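Operations > Cells > Handheld gripper station > Checks

Search this site Enter keyword Go

2023-04-17 by Cell 4 upkeep

Handheld gripper station, Broston room. Weekly check with comments

Same form as the Nastovbridge cell, minus the fence items. Mark OK, FIX or WATCH. Comments go on the same line, not on the back.

1. Jaws, both units. OK
Wiped with a dry cloth. Left unit pad has a nick near the tip, no change from last time. Do not swap pads singly, swap the pair.

2. Jaw travel. WATCH
Left closes full. Right stops short of closed, a hair. Re-zeroed twice, came back the second time. If it drifts again pull the unit and send to Assefa.

3. Side plate bolts. FIX, done
One bolt on left unit turned by hand. Thread lock and retorqued. Checked the other plate while I was there, tight. Paint marks still missing on both, need a pen.

4. Handles and grip. OK
No cracks. Right one gets sticky by the end of the day, wipe it down.

5. Trigger return. OK
100 pulls each, no hang. Previous sheet says 80 but the form asks for 100 so please do 100.

6. Cables at the unit. WATCH
Strain relief on left is going soft. Jurkside has the part, order 157 is in, due in May. Untill then no lifting the unit by the cable - I have seen it done.

7. Cables at the table edge. WATCH
Slack is needed for the reach but keep it off the front where feet go. Coil what is left over, velcro only, no zip ties.

8. Floor cables. FIX, open
Tangle on the right side. Needs a cover or a reroute behind the stand. Ticket 247 raised. Walk round the left for now.

9. Stand bases. OK
Pushed each one at chest height, no rock. Hazard tape to be replaced when it lifts, don't tape over old tape.

10. Table. OK
No wobble. Square to the floor markers. If you bump it, put it back on the marks before you run anything, otherwise calibration is off and you start over.

11. Cup holder. OK
Sits flat. Wire loops straight, bent ones catch the jaws.

12. Cups. OK
Paper only for the grip test. Toss any with a crushed rim. Grip test is pick from the side, hold, turn, set down, then same with other unit. 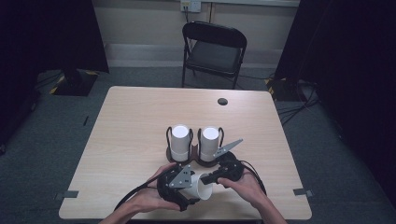 Squeeze force on the test was fine at the low setting. High setting dents the wall of the cup, so leave it low and dont touch the dial between runs. Almost all the bad cups in the bin are from somebody going high.

13. Outlet and plug. OK
Plug seated, no heat, no discoloring. Cord hangs free, keep the chair legs off it.

14. Stop button and power down. OK
Both units go limp within a second. Test with nothing in the jaws.

15. Log file. FIX, done
Clock was off by a few min. Reset, restarted, checked agian after lunch.

Open at close: 2, 6, 7, 8. Next check takes 8 first. Sheet goes in the blue binder, copy to Nastovbridge.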